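Ullov Night Runs

The Ullov Night Runs were a series of pranks and mock missions carried out by a group of high school students in the town of Ullov. The group called itself the Lacson Club, after the street where most of its members lived. Its activities were recorded in a set of typed reports, which were later posted on a personal website kept by one of the members, Urho Ojala.

Background

The club began as a carpool. Ojala, Yetunde Ibrahim and Thulani Tshabalala rode together to swim practice at Truvden High School and started planning small jokes on their teammates during the drive. Miroslava Říha joined in the second season and wrote most of the reports from then on. Each report gave a target, a plan, a list of supplies and a short account of the outcome.

Notable runs

The best known run is the Lunch Swap, which took place in December of the club's second year. Members collected the lunches of 12 teammates from the locker room and moved each one into a different bag. The report says that the swap went unnoticed until noon and that two of the teammates preferred the lunch they were given and ate it.

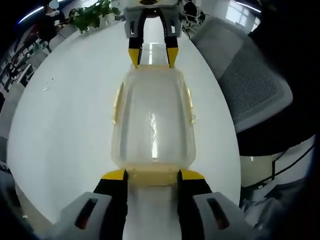

A translucent plastic container with a slight yellow tint.

In the Trurnow Run, the club tried to return a lost garden flamingo to its owner without being seen. The plan called for one driver and two people on foot. Tshabalala set off a porch light on the first attempt, and the group hid behind a hedge for around 90 minutes before leaving the bird on the wrong lawn. Říha's report lists the result as "delivered, mostly."

A third run, against assistant coach Mwanahawa Muriithi, failed when she met the group in her driveway and asked them to help carry groceries. They did so. Muriithi later appeared in several reports as an adviser.

Reports

The website holds 79 reports. The early ones are a few lines long and use code names that were dropped after the first season. Later reports are longer and include hand-drawn maps. Ibrahim has said that some of the dialogue was made up on the ride home. The order of the reports does not always match the order of the events, and several runs are mentioned only in passing.

See also

Truvden High School
Senior prank
Practical joke

Page last edited Feb 6, 2026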